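**Progress report, Mar 29, 2020**
Prepared by Volker Wendt for the Lopes transport fund

Work on the study of the proposed Zolberg and Takholm airline merger continued through March. The review of fares on shared routes is complete. We collected 2,000 published fares and kept 1,344 after removing duplicates and charter flights. Of those, 812 are on routes where the two carriers compete directly.

Both airlines have answered our first letter. Takholm sent its schedule data in full. Zolberg sent its schedules but left out the slot-sharing terms, and we have asked for them again.
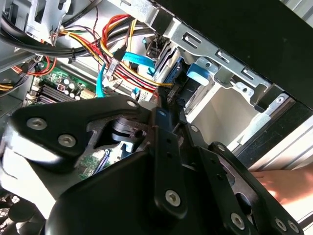

*Inside an open desktop computer tower.*

The legal summary is behind. Jister, our outside reader, returned the first two chapters with comments on how we define a market, and the third has not been started. I expect to send you chapters 1 and 2 in revised form with the next report.

Spending is within the approved budget. The travel line is unused, and I would like to move part of it to data licenses. Please let me know if that needs a separate request.

Open items:

- slot-sharing terms from Zolberg
- third chapter of the legal summary
- your decision on the travel line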